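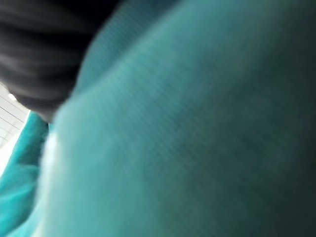

Who Makes the Rules for Laundry Robots?

Ads say a robot can do your wash. Maybe. Ask about the rules first. At Hadholm, the rule sheet has 12 lines. Line one: a person stays close to the stop button. If the robot is so smart, why does it need that?

Line 9 says fingers must grip gently. How gently? It doesn't say.
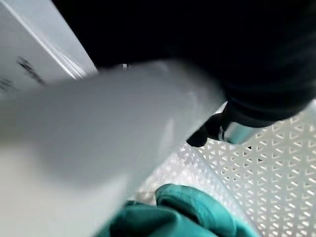 Ibrahim Akinola thinks the sheet is fine, and that people have to start somewhere. Maybe so. A rule you can't measure is still hard to check.

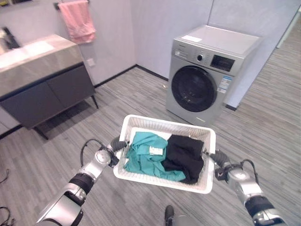 Two arms, one basket of clothes.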